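Rillbridge Museum Learning Pages
Colour Explorers: Purple

Last updated: 30 August 2022

Purple is easy to find today. It is on felt tips, football shirts, sweet wrappers and school jumpers. For most of history it was very hard to get, and a purple cloak could cost more than a house. This page explains what purple is, where people used to get it and how it became an everyday colour.

What is purple?

White light, such as sunlight, is a mixture of many colours. You can see them spread out in a rainbow, with red at one side and violet at the other.

Violet is a colour of the rainbow. Purple is slightly different. We see purple when red light and blue light reach our eyes together. There is no single stripe in the rainbow that is purple, so your brain has to put it together from the two ends.

In everyday talk, most people use the word purple for both. Lilac, mauve, lavender and plum are all names for kinds of purple. Some are closer to blue and some are closer to red.

If you have a paint box, you can mix red and blue to make purple. Sometimes it comes out brown. This happens when the red paint has a bit of yellow or orange in it. A pinkish red usually gives a cleaner purple.

What is a dye?

A dye is a substance that gives colour to cloth, yarn, leather or hair. Paint sits on top of a surface. A dye soaks in and holds on to the fibres, which are the tiny threads that cloth is made of.

Before there were factories, dyes came from nature. People used roots, leaves, berries, bark, insects and shellfish. Yellow and brown were fairly simple to make. Blue came from plants such as woad and indigo. Red came from the roots of a plant called madder, or from small insects.

A good dye has to stay in the cloth when it is washed, and it should not fade quickly in the sun. Lots of berries make a lovely purple stain, but it soon turns grey or brown. Anyone who has dropped blackberries on a white T-shirt will know that the stain is hard to remove, but the colour does not stay bright.

Purple from the sea

The most famous purple of the ancient world came from sea snails. They lived in the Mediterranean Sea, and the dye was called Tyrian purple after the city of Tyre, in the country we now call Lebanon. The people who made it there were the Phoenicians, who were skilled sailors and traders. They were selling purple cloth well over 2,000 years ago.

Each snail has a small gland inside its body. The gland makes a liquid that is nearly clear to begin with. When the liquid meets air and light it changes colour. It can go yellow, then green, then blue, and at last it turns purple.

One snail gives only a drop or two. To dye the edge of a single robe, the workers needed thousands of snails. They caught them in baskets, crushed the small ones, and cut the gland out of the large ones. Then the glands were left in vats of warm water for several days.

The smell was terrible. Rotting shellfish smells bad in any amount, and these workshops had heaps of it. They were often built at the edge of town, where the wind could carry the smell away. Archaeologists can still find the places where the dyers worked, as huge piles of broken shells were left behind.

Who was allowed to wear it?

Snail purple was so expensive that only rich and powerful people could buy it. It also kept its colour for a very long time, which made it even more wanted.

In ancient Rome, important officials wore white togas with a purple stripe. A general who had won a great victory could wear a toga that was purple all over, with gold decoration. Later on, some emperors made laws to say that the best purple was for them alone. People who broke the rules could be punished severely.

England had rules about clothes too. In Tudor times, laws set out which colours and fabrics each group of people could wear. Purple silk was kept for the royal family and a few people of very high rank. A baker or a farmer was not allowed to wear it, even if they had somehow saved up the money.

Purple without snails

People who could not afford snail purple found other ways to get something close.

One way was to dye the cloth twice. First it went into a blue dye, such as woad. When it was dry it went into a red one, such as madder. The two colours together looked purple. It took skill to get the same shade each time.

Another way was to use lichen. Lichens are the crusty or leafy growths you can see on rocks, walls and tree trunks. Some kinds give a purple dye if they are soaked for weeks in a liquid containing ammonia. In the past, the easiest place to get ammonia was stale urine, so this was another smelly job. Lichen purple was bright when it was new but it faded in sunlight.

In parts of Mexico, dyers found a kinder way to use sea snails. They lift a snail from the rocks at low tide, squeeze or blow on it gently so that it lets out its liquid, and rub the liquid straight on to the yarn. Then they put the snail back. A few people still do this today.

The discovery in a home laboratory

In 1856, a chemistry student in London was trying to make a medicine. He was 18 years old and was working at home in the holidays. The medicine was quinine, which was used to treat malaria, and at that time it could only be got from the bark of a tree.

His experiment did not make quinine. It left a dark sludge in the glass. When he cleaned it out with alcohol, the liquid turned a strong purple. He tried it on a piece of silk and found that the colour stayed in when the silk was washed.

The new dye was called mauve, or mauveine. It was made from coal tar, a thick black waste left over when coal was turned into gas for lamps. Coal tar was cheap and there was plenty of it. The student left college, and his family helped him to set up a factory.

Within a few years mauve was in fashion. People wore mauve dresses, ribbons, gloves and bonnets. Other chemists began looking for more dyes in coal tar, and they found reds, blues, greens and blacks. Dyes made in this way are called synthetic dyes. Most of the coloured cloth we use now is dyed with them.

Purple at home

Once dye was cheap, purple could be used for bigger things than ribbons. It went into curtains, carpets, cushions and the covers of chairs. A large piece of furniture needs several metres of cloth, so covering one in snail purple would have been far too expensive for an ordinary family.

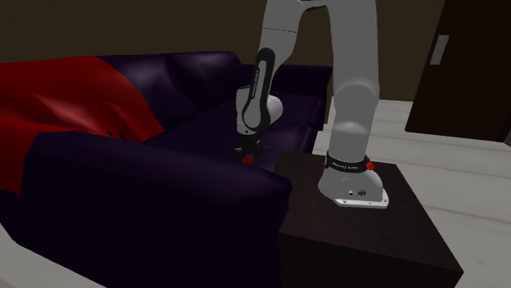

A large dark purple sofa with a dark wooden side table.

Dark purples can look almost black in a dim room and much redder in sunshine. The kind of light bulb makes a difference as well. A yellowish bulb has less blue light in it, so purple things look browner underneath it. If you are choosing fabric or paint, it helps to look at a sample in the daytime and again in the evening.

Strong sunlight can still fade modern dyes. If you have cushions at home that sit near a window, turn one over and compare the two sides. The side that has been facing the sun may be paler.

Purple in nature

Many plants are purple. Red cabbage, aubergines, plums, beetroot and some grapes all have purple in them, and so do flowers such as lavender, violets and crocuses. Much of this colour comes from substances called anthocyanins (say it like this: an-tho-SY-a-nins). Beetroot is different. Its colour comes from another group, called betalains.

Purple animals are less common. There are purple starfish, purple sea urchins and a few birds and butterflies with purple on their wings. Some of these have no purple dye in them at all. The surface of the wing or feather is shaped so that it bounces light back in a special way, and the colour can change as the animal moves.

Try it yourself: cabbage colours

You will need a grown-up to help with the hot water.

You need:
a quarter of a red cabbage
a heatproof bowl
a sieve
a jug
three clear glasses
lemon juice
bicarbonate of soda

Tear the cabbage into small pieces and put them in the bowl. Ask the grown-up to pour on enough hot water to cover them. Leave the bowl until the water is cool, then pour the liquid through the sieve into the jug. It should be purple.

Share the liquid between the three glasses. Leave the first one as it is. Add a squeeze of lemon juice to the second and stir. Add half a teaspoon of bicarbonate of soda to the third and stir with a clean spoon.

The lemon juice is an acid, and it turns the liquid pink. Bicarbonate of soda is an alkali, which is the opposite of an acid, and it turns the liquid blue or green. Do not drink any of it, and wear an apron – cabbage water can stain.

Words to know

Alkali: a substance that is the opposite of an acid. Soap is often slightly alkaline.

Dye: a substance that soaks into a material and colours it.

Fibre: a very thin thread. Wool, cotton and silk are all made of fibres.

Gland: a part of the body that makes a liquid, such as sweat or spit.

Lichen: a living thing made of a fungus and an alga growing together.

Synthetic: made by people using chemistry.

Next page: Colour Explorers: Green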